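Craft room safety check, with my comments

I do this one every November before the Christmas card rush, and again in spring if I remember. It's the same list I put up last year with a few lines added, and I've filled in how my own room did so you can see I'm no angel. Print it, scribble on it, cross out what you don't own.

CUTTING

Craft knife blades changed and capped
Mostly. One knife was rolling about in the ribbon drawer with no cap on. It now has a wine cork stuck on the end until I find the proper lid.

Old blades in a lidded tin, taped shut when full
Yes. Mine is an old mint tin with a slot cut in the top. Please don't drop them loose in the bin bag, I did that once and sliced my shin on the way to the gate.

Guillotine arm locked down when not in use
No! The catch on my Bikivitz has gone slack, so I've put a strap round it and ordered a new one. If yours is the same model, give the arm a wiggle and see.

Metal ruler has a finger guard
Yes, bought after the thumb incident. Best 6 pounds I've spent in here.

Scissors stored points down
Yes, in the jam jars.

HEAT

Heat gun on its stand, nozzle pointing at nothing
Yes, though the stand had crept very close to the tissue paper shelf. Moved the shelf, as the stand is screwed down.

Heat gun cable checked all the way along
Fine at the plug, a bit stiff where it goes into the handle. I'll look again in a month, and if there's any crack in the covering it's going to the tip, however much I love it.

Glue gun unplugged after every session
I want to say yes. I've put it on a socket with a switch I can reach from my chair, and I've been much better at it.

Embossing powders well away from the heat gun when it's on
Lids on all of them now. I lost half a pot of gold across the carpet last winter, and the hoover has sparkled ever since.

Smoke alarm tested
Yes. Loud enough to send the cat under the stairs.

ELECTRICS

Extension lead not overloaded
This was my worst one. I had the lamp, the die cutter, the laminator, the fan heater and a phone charger all on one lead. The label on the back says 2,300 watts at most and the fan heater gobbles up nearly all of that on its own. The heater now has its own wall socket and nothing else goes near it.

No leads across the floor where you walk
Tucked behind the desk with clips. Two came unstuck and have been redone.

Daylight lamp bulb and clamp
Clamp was loose. A quarter turn did it.

INKS, GLUES AND SPRAYS

Window open when spraying
Yes, even when it's freezing. I wear a hat.

Spray cans out of the sun and off the radiator
Two of the Ellinero sealers were sitting on the windowsill, in full sun all afternoon. Very silly. They've gone into the cupboard on the landing.

Alcohol inks and blending solution out of reach of little hands
Top shelf, childproof caps clicked shut. My Suwannarat bottles have the sort of cap that feels closed when it isn't, so press and turn till you hear it.

Anything with no label thrown out
One mystery pot of something pink. Gone.

WORK SURFACE

Table steady, no wobble
Slight wobble on the left back leg, cured with a folded bit of card (I do have plenty of card).

Mat flat and not curling at the corners
One corner lifts. It's gone under the heavy stamp blocks overnight and I'll see how it looks.

Cloths and wipes kept away from hot tools
Yes, they've got their own hook by the door now.
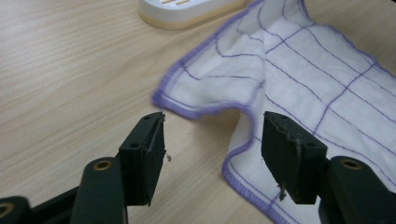
Drinks on a separate table
Ha. I've brought in a little stool for my tea, and so far the tea has stayed on it. I've drunk paint water before and I'd rather not do it again.

STORAGE

Tall shelves fixed to the wall
Yes, with brackets top and bottom. My stamp shelf is a Senia and I weighed a single box of wood-mounted stamps out of curiosity, which came to roughly 499 grams for quite a small box. Multiply that up and you can see why the brackets matter.

Heavy boxes at the bottom
Done, apart from the paper pads, which I'm too fond of reaching for.

Step stool has its rubber feet
One foot missing. Not using it until I've got a new set.

FIRST AID

Plasters, tape, burn gel in date
Burn gel was out of date by 2 years. New one bought, and it lives in the top drawer with the tweezers.

Still to do: guillotine catch, stool feet, second look at that heat gun cable.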